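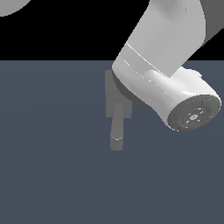

시뮬레이션 화면. 흰색 팔 아래 브래킷에 회색 봉이 달린 상태

시뮬레이션 데이터 기록 규칙, 다들 어디까지 정해 두시나요?

안녕하세요! 로봇 팔 시뮬레이션에 푹 빠져 지내는 대학원생입니다. 올해 11월부터 봉 모양 툴로 작업면 위의 목표점까지 이동하는 동작을 모으고 있는데, 벌써 에피소드가 3,514개나 쌓였어요. 신나게 돌리다 보니 문제가 생기더라고요. 연구실 세 명이 각자 방식대로 저장해서 어떤 건 툴 끝점 기준이고 어떤 건 플랜지 기준입니다. 좌표계 이름도 제각각이고요.

다음 달에 협력 팀(Fekik 과제)에 넘겨야 해서 이번 기회에 제대로 된 규칙 문서를 만들고 싶습니다. 궁금한 건 두 가지예요.
툴 끝점(TCP)은 어디에 잡고, 문서에 어떤 식으로 적어 두시나요?
그리고 시뮬레이션뿐인데도 속도 제한이나 작업면과의 간격 같은 안전 규칙을 넣는 게 맞을까요? 실물로 옮길 계획은 있지만 아직 날짜는 없습니다.

작성자: 파란도마뱀
2020년 12월

Rocío Cabello
와, 이런 질문 정말 반갑습니다! 저도 Calvo에서 비슷한 정리를 맡았던 적이 있어요.

TCP는 봉 끝의 둥근 면에서 가장 낮은 점으로 잡을지, 둥근 부분의 중심으로 잡을지부터 정하세요. 둘 다 쓸 수 있는데 한 데이터셋 안에서 섞이면 정말 골치 아픕니다. 저희는 둥근 부분의 중심으로 하고 반지름을 따로 적었어요. 봉이 기울어져도 계산이 깔끔하거든요. 플랜지에서 TCP까지의 변환은 에피소드마다 통째로 저장해 두세요. 설정 파일에만 두면 나중에 누가 툴을 바꿨을 때 옛날 데이터까지 다 틀어집니다.

파일마다 꼭 넣는 항목은 이렇습니다.
길이와 각도 단위(미터, 라디안)
기준 좌표계 이름과 축 방향
쿼터니언 순서(xyzw인지 wxyz인지)
시뮬레이터 버전, 물리 스텝, 제어 주기
난수 시드
로봇 모델 파일의 해시값

쿼터니언 순서는 제발 적어 주세요!! 이것 때문에 에피소드 128개를 다시 뽑은 적이 있습니다.

안전 규칙은 저라면 지금 넣습니다. 관절 속도 한계, 작업면 위 최소 간격, 접촉력 상한을 설정값으로 두고 위반하면 로그에 남기게 하세요. 다만 시뮬레이션에서 지켰다고 실물이 안전하다는 뜻은 절대 아니에요. 실물로 갈 때는 ISO 10218을 보시고, 사람과 같은 공간을 쓰는 협동 작업이라면 ISO/TS 15066도 챙겨서 위험성 평가를 새로 하셔야 합니다. 툴도 평가 대상이에요. 팔이 협동로봇이어도 끝에 단 봉은 따로 따져 봐야 하거든요.

cusell_주니어
저희는 그냥 폴더 이름에 날짜 쓰고 씁니다ㅎㅎ 아직 큰 문제는 없었어요. 그래도 좌표계는 통일하시는 게 좋을 듯!

납땜하는곰
윗분 목록에 하나만 보탤게요. 규칙 문서에도 버전을 붙이고, 그 버전 번호를 데이터 안에 같이 저장하면 정말 편합니다. 저희 Stirex 팀은 규칙이 바뀔 때마다 검사 스크립트도 같이 고쳐요. 필드가 빠졌거나 쿼터니언 크기가 1에서 벗어나면 업로드가 막힙니다. 처음 돌린 날 94건이 걸려서 다들 깜짝 놀랐는데 그 뒤로는 정리하는 재미가 생겼어요!

그리고 실패한 에피소드는 지우지 말고 실패 표시를 달아서 남겨 두세요. 간격 위반이 어느 자세에서 자주 나는지 볼 때 아주 요긴합니다. 이미 모은 건 원본을 그대로 두고 변환본을 새로 만드시고요. 플랜지 기준인지 끝점 기준인지 확인이 안 되는 파일은 따로 빼 두는 편이 낫습니다.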